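Mohit Mathur wanted to buy a smaller building. Five years after he took over the alterations shop on the main street in Greltwood, he has stopped apologizing for the size of the one he has.

The shop takes in hems, zippers, linings and torn pockets, and it also runs a repair counter for three dry cleaners in the area. Mathur grew up in Proltside and learned to sew from an uncle who made restaurant uniforms. He worked in the sample room at Conneely, a maker of work clothing, until the room closed. He spoke on a slow morning, between a wedding order and a delivery of thread.

"People thought I was taking over a business that was finished," he said. "The old owner thought so too. She told me the week I signed. She said, you'll get the coats in the fall and the prom dresses in May and the rest of the year you'll be reading the paper."

He did read the paper for the first winter. Then the repair work started to grow, mostly from customers who had never been to a tailor before.

"They come in with a jacket that cost more than they wanted to spend, and the zipper is gone, and they're embarrassed," Mathur said. "They think I'm going to tell them to throw it out. A zipper is a morning's work if the lining has to come apart. I tell them the price first and then they decide."

The price is the part he gets asked about most. A plain pants hem is $7 if the customer can wait until the end of the week. A full zipper in a lined coat can pass $100, and he said he loses one customer in every few at that number.

"I don't argue. If the coat was $60 new, they're right to walk away. I would."

What he would like to change is how clothes are put together in the first place. At Conneely, he said, every seam that was likely to fail had extra cloth left inside it, so that somebody could let it out or sew it again. He sees very little of that now.

"You turn the garment inside out and there's nothing to hold on to. The seam has been trimmed right down to the stitching. If it pulls, it takes the cloth with it, and then I'm patching and the customer can see the patch." 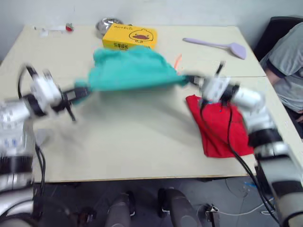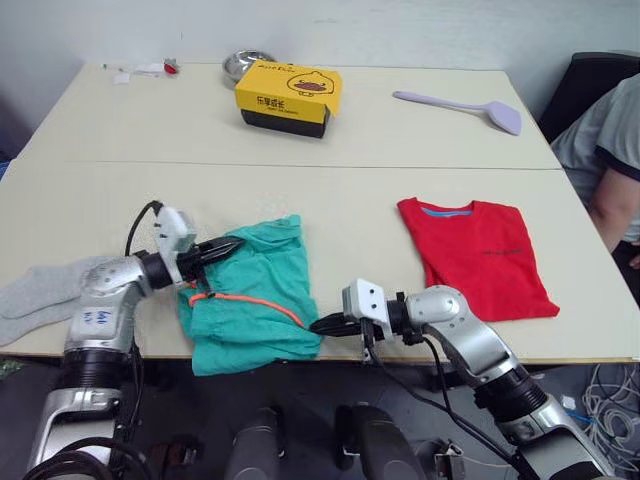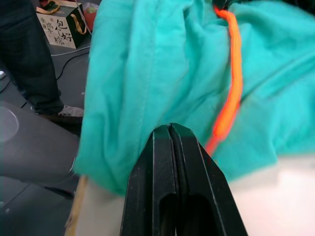
Green cloth on a pale table.

4 min read

Thin fabrics are the hardest, in his view, and knits are worse than wovens. He keeps a box of scraps by the machine and tests the needle on a scrap before he touches anything that belongs to a customer. He learned that at a cost. In his second year he ran the wrong needle through a silk blouse and paid for the blouse.

"She was nice about it. She still comes in. But she always asks me which needle."

The shop has two sewing machines, a serger and an old blind hemmer that came with the lease. The hemmer is a Bolamitz, long out of production, and Mathur buys parts from a man in Proltside who takes apart dead ones. He has looked at newer machines and decided against them twice.

"It makes one stitch. It makes it well. When it stops I can open it up and see what's wrong, and most of the time it's lint."

He keeps a paper ledger of every job, a habit from the sample room. Last year he wrote down 867 repairs, not counting hems. Zippers led the list, followed by pockets and then linings. He uses the ledger to order supplies and to settle the occasional disagreement about when something was dropped off.

One thing the ledger does not show is how many of the jobs come from younger customers. Mathur said it is more than it was when he started, though he would not put a figure on it. Some of them ask to watch, and he lets them if the shop is quiet.

He has been asked to teach a class and has put it off. The front room is too narrow for more than two people at a table, and he does not want to do it at night.

"I'd start with pressing," he said. "Everybody wants to start with the machine. But if you don't press the hem before you sew it, it's going to wave, and you'll blame the machine. I did that for a year. My uncle let me."

As for the building, the lease comes up for renewal in the spring. He had planned to move to a storefront half the size, closer to the bus stop, and went as far as measuring it. The cutting table would not go through the door.

"It was built in the room, I think. Before me, before her. I'd have to saw it in half." He said he expects to sign for another five years, and that he has asked the landlord to fix the back window first.

The shop is open Tuesday through Saturday. Coats for next winter can be dropped off any time, and Mathur would prefer that they come in before September.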